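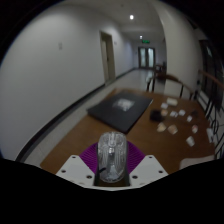 4 min read

Progress Report to the Hiltton Small Builds Fund
Project: Nishad hand-held gripper
Submitted by Pramila Bisht, project lead, Jutstead Shared Workshop
June 27, 2020

1. Purpose of this report

This report covers the second stage of the Nishad build, funded under the award made to Jutstead Shared Workshop in the spring. It sets out the work completed, the money spent and the work that remains. It follows the headings in the Fund's guidance and should be read together with the budget sheet already sent to Kusum Dixit.

2. Work completed

The gripper now has its full set of working parts. Both fingers are fitted, each with a ribbed purple body, and each is held from the outer side by its own white mounting plate. The plates were redrawn once during this stage. In the first version the screw holes were placed too close to the edge and two plates cracked during assembly. The present plates have three holes each, and none has failed so far.

The finger ribs were the slowest part of the work. The first batch was too stiff to bend around a rounded object, and the second tore at the tips. The third batch, made with thinner ribs, is the one now in use. The mold for it has been kept, and further pairs can be made at short notice.

Handling trials began as soon as the third batch was ready. A computer mouse with a clear upper shell was chosen as the main trial object. It is smooth and curved, and it shows up a poor grip quickly. The trial sheet calls for the mouse to be picked up from a tabletop, held upright between the fingers and put down again. A total of 400 lifts is planned for this object before the design is fixed.

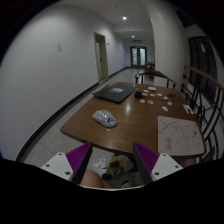 The sheet also asks for the approach to be made with the fingers fully open, as a partly closed start gave uneven results in the early trials. Small flat objects are listed as the second group. They remain difficult, and we do not expect the present finger tips to manage the thinnest of them without a change of shape.

3. Spending

Spending to date stands at 3470, within the amount released for the first two stages. The largest item was finger material, which ran over its line because of the two discarded batches. The overrun was met from the fastener and tooling lines, both of which came in lower than planned. Around 40 hours of member time were given to assembly and are not charged to the award.

4. Delays and changes

The stage closed seven days late. The delay came from the cracked plates – replacements had to wait for a free slot on the shared printer. We also ask the Fund to note one change of supplier. Screws and inserts are now ordered from Prenix, whose lengths match the redrawn plates. The change does not affect the total.

5. Next steps

In July we intend to finish the lifts with the mouse, record the results and begin work on a narrower finger tip. A written assembly guide is in draft and will be tested by a member who has not taken part in the build. Drawings of the mounting plates will be shared with the Fund once the hole positions are settled.

We request release of the third payment on the terms already agreed. Questions on the budget sheet may be sent to the workshop office, and questions on the build to the project lead.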